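Trellcombe Robotics Club – Spring Project Report
Team Nemlow: Teaching Two Arms to Tidy Up

When we signed up for this project we thought the hard part would be getting the arms to move at all, and we were so happy on the first Wednesday when both of them woke up and waved at us that we forgot to save our settings (we did remember the second time!). Our goal was to have the arms handle the kinds of things you find on a playroom floor, and flat things turned out to be much harder than blocks and balls. A card lying on a smooth surface gives the fingers very little to hold on to, so we spent most of the first half of the term on the approach from above.

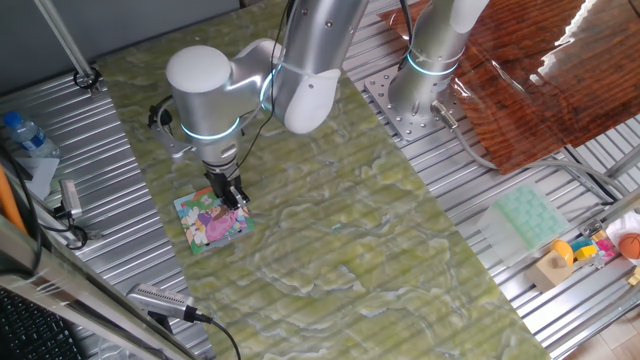 Figure 1. Gripper over the picture card, pointing straight down.

We logged 336 tries with flat objects before we moved on. The biggest help was slowing down the last 12 millimeters, which we had been told to do at the start and somehow talked ourselves out of. Our control program, which we named Petari, now treats that last stretch as its own step, and we are pretty proud of it.

The jigsaw came next. A puzzle piece is nicer to grab than a card – there is an edge you can get at – but it has to be turned the right way before it can go in, and being off by a little is as bad as being off by a lot. We wrote the turning step over again from scratch and kept the old version in the Desmet folder in case next year's team wants to compare.

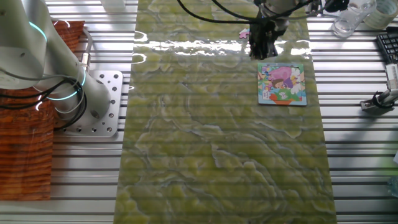 A reader of our draft from the Trellcombe parents' evening asked why we didn't start with bigger pieces and work down, and wanted to know if the program could tell by itself that a piece hadn't gone in all the way.

We would start bigger if we did it over, yes. As for the second question, Petari can't tell yet, and a person still has to check and press the stop key. That is first on our list for the fall, along with tidying up our notes.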